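The Grasp Score

The planner had refused to pick for the third time before lunch, and Lejla Ivanov was reading its log with her finger on the screen.

"Candidate 111, score too low. Candidate 112, score too low," she read. "It finds them, Arnar. It sees every one of them. Then it decides that none is good enough."

Arnar Gunnlaugsson did not look up. He had written the score himself, in the winter, in a quiet office in the Rornmont building where all the test parts lay on a white plate and never touched each other. In those days the number was a pleasure to watch. It rose, the path was drawn in green, and the simulated fingers closed.

"Lower the threshold," he said.

"I did. Then it takes the wire instead of the board, and the whole heap comes up with it like a bird's nest."

On the other end of the call, Nivaldo Queiroz cleared his throat. He was the one who had to speak with Mestico every evening, and Mestico wanted to know if the software would be ready in July. He had stopped using the word "ready" himself. He now said "in good condition".

"What does the score punish?" he asked.

"Contact," said Arnar. "Any contact with an object which is not the target. Each one costs 14 points."

"And in a heap?"

Arnar was silent. In a heap, everything was contact. He had built a machine with very good manners, and it was standing before the heap like a guest who cannot find a free chair.

It was Suqin Yin who made them look at the people. She had spent two weeks at the plant, and she had brought back 1,922 short recordings of the sorting work. Until now Arnar had used them only to train the part of the software that recognised the boards. He had asked for good pictures of boards, and he was a little annoyed that there were always hands in front of them.

"Play them slowly," said Suqin. "And please, forget the boards for a moment."

She put one on the big monitor and stopped it in the middle.

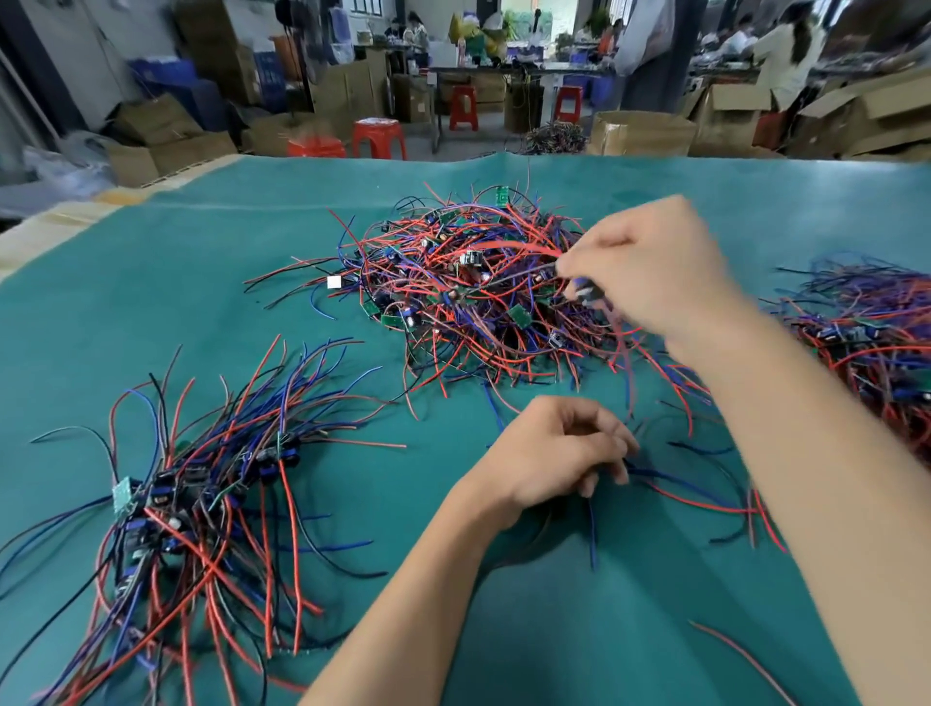
"They touch everything," said Lejla after some time.

"Yes," said Suqin. "I sat beside them and I tried to do it in the clean way, as your planner does. I was terribly slow. One woman laughed at me, and then she took my wrist and pushed my hand inside. She wanted me to feel which one was willing to come."

Arnar wrote the word "willing" on his pad. It was not a word he could put in a function. But he could put in a small pull, only a few millimetres, and read the force at the wrist. If the force grew fast, the part was held by its neighbours. Then the fingers could open, and the planner could try another. The touch would cost nothing. Only the pulling against resistance would cost.

"So it must be allowed to be wrong," he said, "but gently."

"How long to change it?" asked Nivaldo.

"The score, one hour. The force loop is older than the score. Hafþór Briem wrote it, and he left no comments in it at all."

"Then call Hafþór."

They called Hafþór, who was on a boat and shouted over the wind that the gain was in the second file, and that they should not go over 80 or the arm would start to sing. Lejla wrote this down as the first comment the file had ever had.

It was dark outside when they started the simulation again. The fingers went down into the heap, closed on something, pulled a little, and opened. They moved two centimetres to the left. They closed again.

"It's hesitating," said Nivaldo, who could see only half of the window on his side.

"No," said Suqin. "Wait."

The fingers pulled, and this time they did not open.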